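Home | Workspace | Storage | Galleries | Contact

Print this page | E-mail this page

Desk Storage Gallery: Hooks and Hanging Bags
July – by Felista Mabula

This gallery covers hanging storage at shared desks. The aim is to keep light items off the work surface without drilling into panels. Adhesive hooks are the usual method. Wipe the panel with alcohol, press the hook for 40 seconds and leave it overnight before loading. Bags should hang clear of the monitor and of any power strip. Paper bags with twisted handles are adequate for dry, light contents – cups, napkins, mail.
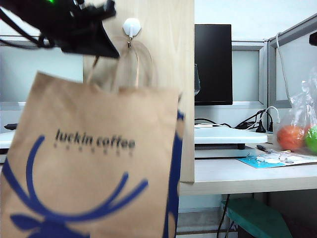
Luckin Coffee kraft bag on a white adhesive hook, light wooden panel. Monitor and desk to the right.

Hook spacing and panel notes are filed under Storage, item 2140. Corrections to Fumiko Fukuda, desk 11.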